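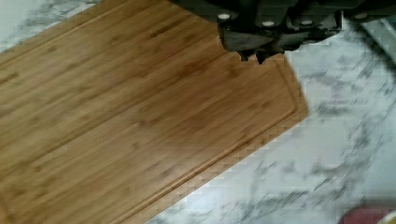
Reicht ein einfacher Greifer mit zwei Fingern für die Arbeit in der Küche?

Für den Anfang völlig! Unser Arm (Bausatz Jesik, Steuerung mit Ralomura) hebt am Handgelenk 700 Gramm, und damit kommt man erstaunlich weit.

Greifpunkte am Schneidebrett einlernen

Flache Teile sind die schönste Übung überhaupt, weil man dabei sein Handgelenk richtig kennenlernt. So gehen wir in der Werkstatt vor:

1. Greifer ganz öffnen und die Öffnung in Ralomura eintragen. Bei uns sind es 80 mm.

2. Höhe null auf der Arbeitsplatte setzen, dann auf der Brettfläche ein zweites Mal antasten. Die Differenz ist die Brettdicke, bitte notieren!

3. Das Brett leicht schräg hinlegen. Dann muss das Handgelenk mitdrehen, und man merkt sofort, ob der Winkel-Offset stimmt. Die Saftrille eignet sich prima als Linie zum Nachfahren, mit ein paar Millimetern Abstand nach oben.

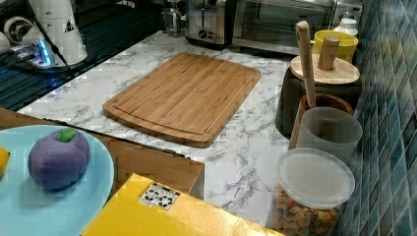
4. Kurze Seite anfahren

Mit 35 Prozent Geschwindigkeit beginnen und den Punkt aus zwei Richtungen anfahren. Weicht die Position ab, erst die Schrauben am Handgelenk nachziehen und dann neu einlernen.

5. Punkte sichern

Alles unter einem eigenen Namen speichern, bei uns heißt der Satz Potia. Inzwischen sind fast 172 Punkte drin, und es macht immer noch Spaß!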